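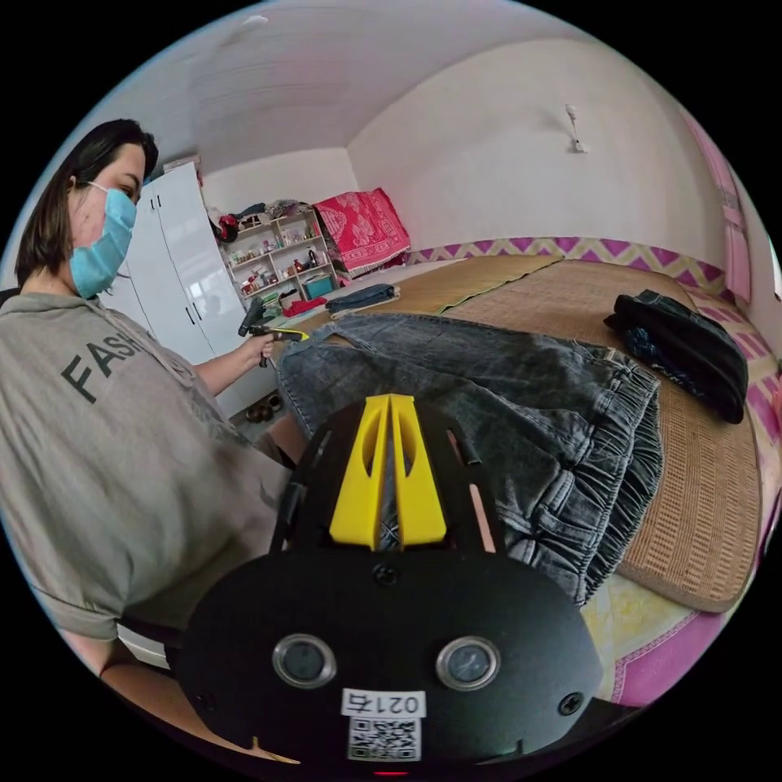
Fig. 2: Leaning over the bed, by the folded jeans.

Home Line-up Tickets Getting there Guides Contact
Search the guides... Go

2. Setting up your Plosetti planner for Kellska

I wrote this section after helping half my campsite with it last September, so it covers the bits people got stuck on. You'll need your ticket email, a charged phone and a decent connection. Do it at home if you can — the signal in the Flirkwood field is dreadful once the gates open!

Getting signed in

1. Open the planner and tap Festivals, then pick Kellska from the list. If you went last year you'll see an old entry as well, greyed out. Leave it alone, it only holds your old timetable.

2. Type in the order code from your ticket email. It's the long one under the barcode (the short one is for parking and won't work here).

3. Add your camping area. You can skip this, but then the walking times between stages will all be measured from the main gate, and mine came out very odd when I did that.

Note: one order code can be used on 2 phones. If you've bought tickets for a whole group, send everybody their own code from the Tickets page before you start.

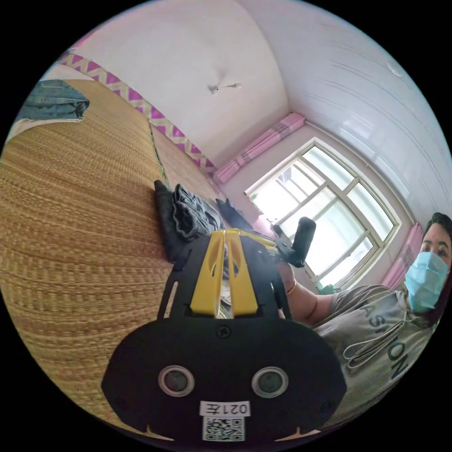
With the code in, you should land on a blank timetable with the stages running down the side. Mine took ages to load the first time, so give it a minute before you start jabbing at things.

Picking your acts

4. Tap the star next to anyone you'd like to see. You can star up to 100 acts, and yes, I have hit the limit. Starring doesn't reserve you a place anywhere, it just puts them on your timetable.

5. Look for clashes, marked in orange. Press and hold the orange block and choose Split, and the planner will give you the start of one set and the end of the other, with the walk in between. I use this all the time for the Lapiņa tent, as it's right next to the second stage and you can nip across.

Caution: Split doesn't know about queues. If the tent is full you'll be stood outside, so pick the act you care about more and go there first.

6. Turn on Changes under Alerts. Set times do move, mostly on the smaller stages, and I'd have missed a lovely late folk set without it. 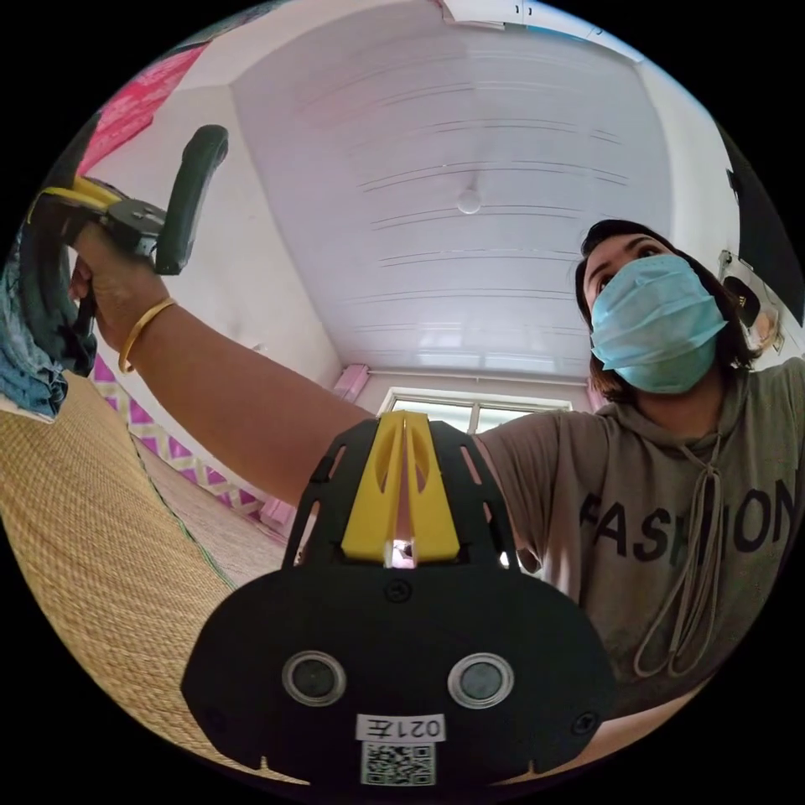
7. Tap Save offline at the bottom of the timetable. Wait for the tick before you close the planner. If it gets stuck, switch your phone to aeroplane mode and back again, then have another go.

8. Share your timetable with friends if you like. They'll get a link that shows your starred acts but not your order code.

Note: anything you change after saving offline stays on your phone until you next have signal. I take a screenshot of each evening too, for when the battery's low and I don't want to open the whole thing.

Page last changed 5 January 2026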